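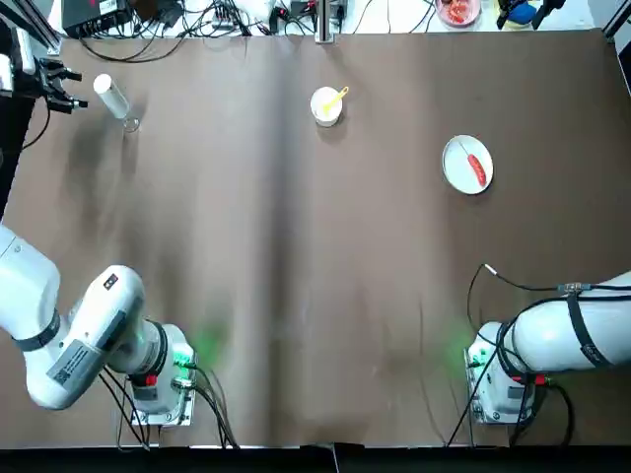 この記事は約5分で読めます

作曲者クレジット消失問題 対応ログ
配信代行:Kedomo
対象:Jevaのアルバム『Trevanness』(全曲作曲・編曲 Andri Bachmann)
状態:対応中(先方は一度「解決済み」にしたが、こちらで再オープン)

起票内容
11/18/23に配信開始。再生画面のクレジット欄を開くと、作曲者が出る曲と出ない曲がある。出ない曲では、編曲者の欄にJevaの名前が入っている。Jevaは歌っているが編曲はしていない。納品時のメタデータでは全曲とも作曲・編曲がAndri Bachmannになっており、控えも手元にある。

Kedomoサポートからの一次回答(要約)
「配信先への反映には時間がかかる場合がございます。しばらくお待ちください。」

当方メモ
反映の遅れなら、空欄か古い情報が出るはずだ。こちらが一度も入力していない「編曲:Jeva」が出ている説明にはならない。この点を書いて返信した。

二次回答(要約)
「アーティスト様側の入力内容をご確認ください。」

当方メモ
確認した。管理画面の入力欄は全曲同じ。画面の写しと、納品に使ったCSVを添付して返した。入力ミスを疑われるのは仕方ないが、添付を開いた様子がない。次の返信にまた「入力内容をご確認ください」と書いてあった。

切り分け
1. 管理画面の表示
全曲正しい。ただし管理画面が見せているのは、こちらが入れた値であって、配信先に送られた値ではない。ここが正しくても何の証明にもならないと思っている。

2. 文字の問題
名前に全角スペースが混ざっていないか調べた。混ざっていない。Bachmannの綴りも全曲同じ。サポートからは「特殊文字が原因のことが多い」と言われたが、特殊文字は使っていない。

3. 出る曲と出ない曲の違い
表示が正しい曲は、どれも先行シングルとして出したもの。おかしい曲は、アルバムで初めて登録したもの。曲の長さ、ジャンル、言語設定に違いはない。偶然にしてはきれいに分かれすぎている。

4. 識別コード
ISRCは重複なし。先行シングルのコードもアルバム側にそのまま引き継いである。以前、別の案件で重複が原因だったことがあるので最初に疑ったが、今回は外れ。

5. 共同名義の設定
アルバム登録時に「主アーティストの役割を一括適用」という項目がある。シングルの登録画面にはこの項目がない。説明文には「演奏者の役割を補完します」とだけ書いてある。補完の中身はヘルプを探しても見つからなかった。個人的にはこれが犯人だと見ているが、まだ推測。

三次回答(要約)
「一括適用機能がクレジットに影響することはございません。」

当方メモ
断言の根拠を尋ねた。回答なし。代わりにチケットが「解決済み」に変わっていた。何が解決したのかは書かれていない。再オープンした。

再現テスト
未公開のテスト用アルバムを作り、2曲を登録。一括適用をオンにして配信プレビューを書き出したところ、両曲とも編曲者がJevaになった。作曲者の欄は空。オフにして同じ手順で書き出すと、両方とも入力どおりに出る。オンに戻すとまた壊れる。
書き出したファイルをすべて添付した。管理画面の表示はその間ずっと正しいままだった。

四次回答(要約)
担当者が代わった。「開発部門にて確認中です。回避策として、該当曲の再納品をお試しください。」

当方メモ
再納品には気が進まない。理由を並べておく。
・再生回数が引き継がれる保証がない。現在2,809回。大きな数字ではないが、ゼロに戻していい数字でもない。
・プレイリスト登録が外れる可能性がある。登録は32件。
・「引き継がれるはずです」という答えはもらったが、「はず」で動くのはもうやめたい。
配信を維持したままメタデータだけを差し替えられるか質問した。できる、ただし有償との返事。こちらの入力に誤りがないことを示したうえで有償と言われても払えない、と返した。翌日、今回に限り無償で対応するとの連絡が来た。「今回に限り」の意味は聞いていない。

マスタリング側への確認
Nieminenスタジオにも、音源ファイルの埋め込み情報を念のため見てもらった。作曲・編曲とも正しく入っている。もっとも、Kedomoが埋め込み情報を読んでいるのかどうかは、問い合わせても部署によって答えが違う。読んでいると言った人と、読んでいないと言った人がいる。

差し替え後の確認
アルバムで初めて登録した曲のうち、作曲者はすべて表示されるようになった。編曲者の欄は、終曲だけまだJevaのまま。サポートは「キャッシュです」と言っている。別の端末、別の回線、ログアウトした状態でも同じ表示になる。キャッシュ説は保留。

著作権使用料への影響
クレジット表示と分配は別系統なので心配ないと説明された。口頭ではなく文面でほしいと頼んだところ、届いた文面では「原則として別系統」に変わっていた。例外があるのかを質問中。Andriには2月分の明細が出たら、曲ごとに突き合わせるよう伝えてある。

同じ症状の方へ
アルバム登録時の一括適用はオフにし、役割は曲ごとに手で入れること。管理画面ではなく、書き出したプレビューのほうを見ること。すでに配信中なら、再納品に応じる前にメタデータのみの差し替えが可能か聞いたほうがいい。こちらから聞くまで、その選択肢は出てこなかった。

未解決
・終曲の編曲者表示
・「原則として」の例外
・一括適用の説明文の修正(依頼済み、返答待ち)

次回確認:開発部門の回答が届き次第、追記する。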